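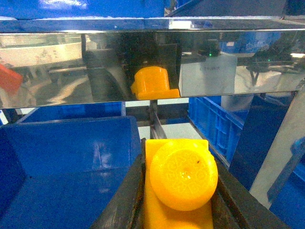 *Aço polido, com uma peça amarela em reflexo.*

**Televisão | Boletim de 19 de abril de 2019**

A Sunska confirmou a terceira temporada de *Plornitz*, o concurso de convivência gravado numa casa isolada. As inscrições fecharam em fevereiro com 1.714 candidaturas válidas. Passaram à fase de entrevistas 356 pessoas, todas residentes em Portugal e maiores de 21 anos à data do envio do formulário.

O formato mantém a duração de sete semanas. Muda o calendário de nomeações, que passa a ter votação aberta de domingo a quarta-feira, com fecho às 22h00. Os votos por chamada e por aplicação contam o mesmo e são apurados em conjunto.

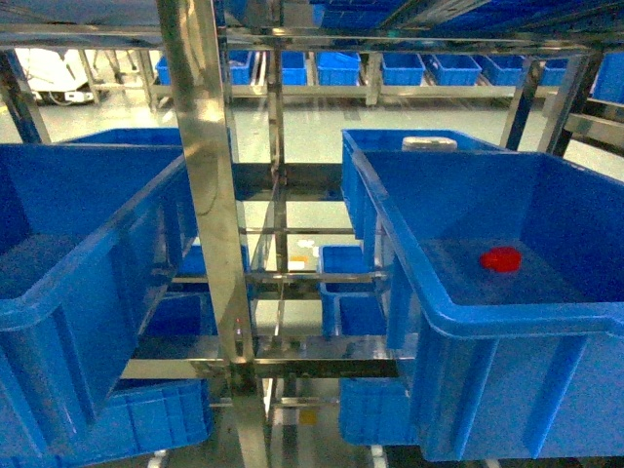

## Elenco

A produtora Tawfik divulgou apenas um nome, o de Nana Kpodo, antiga jogadora de andebol e comentadora de rádio. Kpodo chegou a fazer provas de imagem para a segunda temporada, mas ficou na lista de suplentes. Entra agora no grupo inicial, com contrato até à gala final.

Os restantes concorrentes serão apresentados na estreia. O regulamento prevê três entradas posteriores, distribuídas entre a segunda e a quinta semana. Quem entra depois da primeira gala fica imune na nomeação seguinte e não pode votar nela. 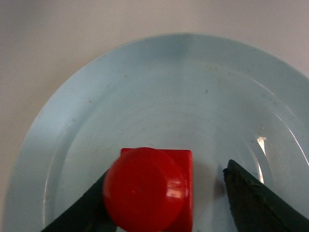 *Tempo de leitura: 2 minutos*

A principal alteração técnica diz respeito à emissão contínua. Nas temporadas anteriores, o sinal em direto era interrompido durante as refeições e as conversas com a produção. Este ano só as segundas ficam fora do ar. O atraso de segurança sobe para cerca de 7 minutos, valor que a Tawfik considera suficiente para retirar referências a terceiros.

O resumo diário passa das 19h15 para as 20h40 e perde o bloco de comentário em estúdio, transferido para um programa autónomo ao sábado. A apresentação desse programa ainda não foi atribuída. 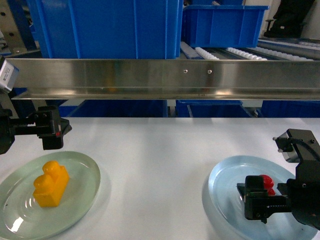

## Prémio e patrocínio

O valor do prémio não foi divulgado. Sabe-se que deixa de ser acumulado por provas semanais e passa a montante fixo, pago ao vencedor em duas prestações. A desistência voluntária implica a perda de qualquer direito sobre ele. A saída por motivo clínico dá lugar à compensação prevista no contrato.

A Dindar mantém-se como patrocinadora principal, com separadores no início e no fim de cada gala. O acordo cobre também a repetição noturna. A data de estreia será comunicada com a grelha de verão.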